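Where the Cup Goes: Laying Out a Tabletop Kitchen Kit

The coordinator of the play-kitchen kits at Dammont began with an inventory and a sheet of paper. The kits are tabletop sets of plastic utensils, play food, small vessels and a box or two, lent out for sorting and tidying exercises. The Dadus series, which we discussed over an hour in May, is the second one the workshop has put together.

"The contents are the easy part," the coordinator said. "You can buy a spatula anywhere. The layout takes the time, by which I mean where each thing starts and where it should end up."

A full shelf at Dammont holds 88 pieces. A single layout uses a small fraction of them. The coordinator prefers a sparse table and works by category: one vessel for long-handled tools, one closed container with an opening, one piece of food, and some flat area left for putting things down.

"People overload it. They put out every vegetable they own. Then the exercise becomes clearing a pile, and clearing a pile is a different exercise."

Long handles get the most attention. A spatula laid flat takes up a strip of table and tends to end up under something else. Stood in a cup, it occupies the footprint of the cup. The cost is height, and with height comes the risk of tipping. Dammont tests each cup with the tools it will hold, and the coordinator rejects any pair in which the handle outweighs the base.

"A light plastic cup with one heavy tool will go over. With two tools leaning different ways it is usually steadier. You still have to try it."

The red cup is a case in point. It stands on a square beige plate, with a red spatula and a blue spoon leaning apart in it, and the slotted wooden box is directly in front of it, with the play carrot farther off to the right. 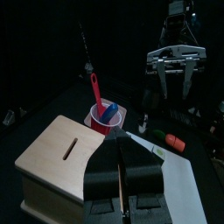 Surfaces and Color

Most of the questions Dammont receives are about the table itself. The workshop has used dark tops and white tops and keeps both. The coordinator does not regard either as correct.

"On a dark top, pale things are easy to find and dark things are not. On a white top you get the reverse. Choose the table after you have chosen the objects."

Sheets of paper are a cheap way of changing part of a surface. A large white sheet on a dark table gives a second zone without any building work. It should lie flat, and the coordinator replaces sheets as soon as a corner curls. The stock is bought from Fabbri in packs of 600, and a pack lasts the workshop through most of a season.

Labels are avoided on the objects. The inventory number goes on the storage tray, and the trays are stacked in the order in which they are unpacked. Returned kits are wiped down, checked against the list and set aside overnight before going back on the shelf. Missing spoons account for most of the discrepancies.
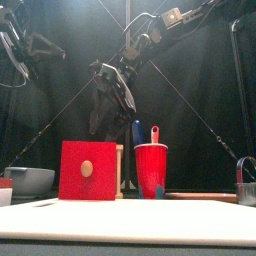
Asked about repeatability, the coordinator described a short procedure. The vessel with the long handles is placed first, because everything else is positioned by its distance from it. The closed box follows, then the food, then any bowl or pot. Access is checked from above before the layout is signed off. With the red cup, the two handles rise out of the opening and can be approached straight down, so the space over them has to stay free. A bowl or a metal pot belongs farther out, toward the sides of the table.

"If you have to reach across a pot to get to a spoon, move the pot," the coordinator said. "I have had that argument more than once."

The earlier Deter series used deeper cups, and short spoons disappeared into them. Those cups were withdrawn after 2 loans and now hold pencils in the office. Dadus uses a shallower cup throughout, and the tool list was shortened to match.

Wooden boxes will stay in the series. The coordinator is still undecided about the slots, which were cut to one width for the first batch and may be widened for the next. A revised layout sheet will go out with the trays once that has been settled.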